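Foam blocks in the wash, yes or no?

Parenting Board > Cleaning and Laundry
5 replies

fekwood_mom
We have a big set of foam alphabet blocks from a yard sale and they smell like somebody's basement. Can I run them in the washer in a mesh bag, or will that wreck them? I have a Pelletier front loader, if that matters.

dunc226
I did ours on cold, gentle, no spin. They came out fine. Air dry only. Do not put foam in the dryer.

omden_gran
I would not. Foam soaks up water and the middle stays wet for days. I ruined a set that way, they went moldy inside. Wipe them with dish soap and a rag and leave them on the porch.

dunc226
Depends on the foam. The closed kind doesn't take in water. Squeeze one under the faucet and see if it drips.

fekwood_mom
OK, will try the squeeze test tonight. Mine have letters and numbers printed on the sides. Same general type as these:

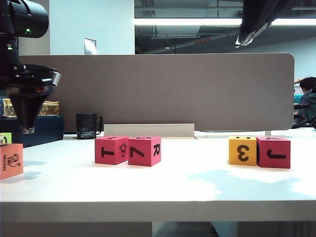

Foam cubes, letters and numbers

ilutden662
With printed ones the ink is the bigger worry. Ours faded after two washes and the black went gray. Test one you don't care about first. Baking soda in a closed tote for a week took the smell out of our bath mats.

omden_gran
Agree on the baking soda. Vacuum them after or it gets everywhere.

dunc226
Still say the washer is fine if they pass the squeeze test. Ours have been through it since March and the print is OK.

fekwood_mom
One dripped a lot, so no washer. They're in a tote with baking soda now. Will post next week if the smell is gone.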